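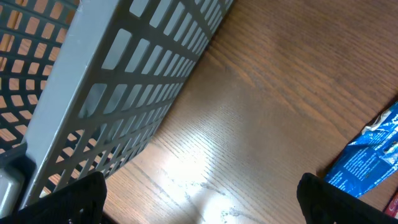 Gray plastic basket on the wood tabletop, perforated side.

June, 3:40 pm
Maxence Arnaud

Sorting the Avdale shelf today. The gray basket goes to cable offcuts, short lengths only. Anything over 38 cm goes back on the Stedard rack. Thin stuff slips through the openings in the side, so bundle it with two ties first. Small connectors stay in the Anley drawers.

Still to label: seven drawers, plus the lid for the Lacroix box. Ask whether we keep the old ribbon cable.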